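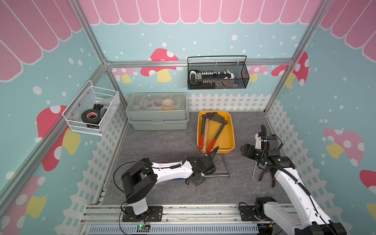
Mushrooms have a terrible reputation for being two things at once: dinner and a disaster. They also have a funny problem, which is that most people can't say what they are. Ask a grown-up and you'll probably hear "a plant." It isn't a plant. Mushrooms belong to the fungi, a huge group that gets its own branch on the family tree of living things. Artists love to draw them red with white spots, like the big ones printed on these teal walls, with a yellow stem underneath and a picket fence nearby to keep everything polite. The pink ones are harder to find in the woods, at least in that shade.

Medar Kids > Nature > Odd Living Things

Animals Plants Weather Space Ask Us

March 23, 2026
By Jasper Mertens

Is there a real red mushroom with white spots?

Yes. It's called the fly agaric, and it grows in forests, often near birch and pine trees. Its stem is white, so whoever paints them yellow is using a different box of crayons from nature's. The fly agaric is poisonous. It looks like a cupcake and you should treat it like a wasp.

What are the spots for?

Decoration, if you ask a wallpaper designer. A real fly agaric starts out as a lump wrapped in a thin white skin called a veil. As the mushroom grows, the cap swells and the skin tears into bits. Those bits stay stuck to the top. Heavy rain can wash them off, and then you have a plain red mushroom that looks as if it forgot to get dressed.

Where is the rest of it?

Underground, mostly. The part you see is a bit like an apple on a tree, except that the tree is made of tiny threads and is hidden in the dirt. The threads are called mycelium (say "my-SEE-lee-um," and say it at dinner if you'd like everyone to stop chewing). They can live for years without sending up a single mushroom. Then the weather turns cool and damp, say in October, and up they come on somebody's lawn.

How do they eat?

Plants make their food using sunlight. Fungi can't. Some of them soak up food from dead leaves and old logs. Others, including the fly agaric, trade with trees: the threads bring the tree water and minerals, and the tree pays in sugar. I have tried being paid in sugar and I recommend it.

Do they have seeds?

They have spores, which are far too small to see one at a time. Look under the cap of many mushrooms and you'll find thin folds, called gills. Spores drop from there and float off on the wind.

Can I pick one?

Leave wild mushrooms where they are and never taste one. Plenty of dangerous ones are brown and dull and look like the ones in soup. If you want a red one with spots, draw it. Any color stem will do.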